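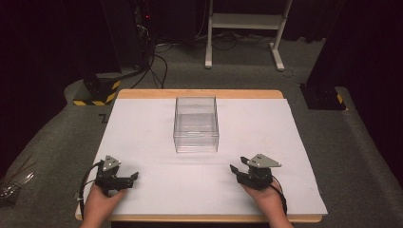

Re: [kuvcombe-growers] scarifier hire, who still wants in

Radomír Gajdoš wrote:

> Has anyone got the Koller going since it came back from Urelen? I had it
> on the bottom lawn for 15 minutes and it cut out 3 times. Starts fine
> from cold, then dies once it's under load. Also the tines on the left
> side look very short to me. Are we meant to be buying new ones or does
> the hire money cover it?
>
> Radomír

Yes, had it Tuesday-ish last month and same thing. Sorry, should have said at the time.

Quick answers as I'm off out at half past --

Cutting out: check the fuel cap first. The vent hole bungs up with dust and thatch, tank can't breathe, engine starves. Loosen the cap a touch next time it dies and if it picks up again that's your fault found. Clean it with a bit of wire. If it's not that then it's the carb and it goes back to Urelen, they serviced it so they can look at it again for nothing I'd have thought.

Also what depth were you on? It was left on the lowest setting when I got it, far too deep for a first pass. Go up two notches, do the lawn one way, then across. On moss as thick as yours even that's a lot to ask of it. Don't forget the lever slips back down if you dont push it right over.

Tines -- hire money covers them, always has. A full set is 45 from Cetia. Please don't turn the old ones round, somebody did that on the last machine and it shook itself to bits.

Hire list as I have it: me done, Radomír now, then the two plots by the gate, then whoever shouts. Want it all finished by the end of April so people can get seed down. If the ground's still sodden at your end just swap with the next person, no need to ask me.

Hour meter said 2,879 when I handed it over, can you let me have the reading when your done? And drain the tank before it goes in anyones car pls. Mine still stinks.

Spare belt is in the green tin with the plug spanner. Think it's the right one, havent tried it.

Bye for now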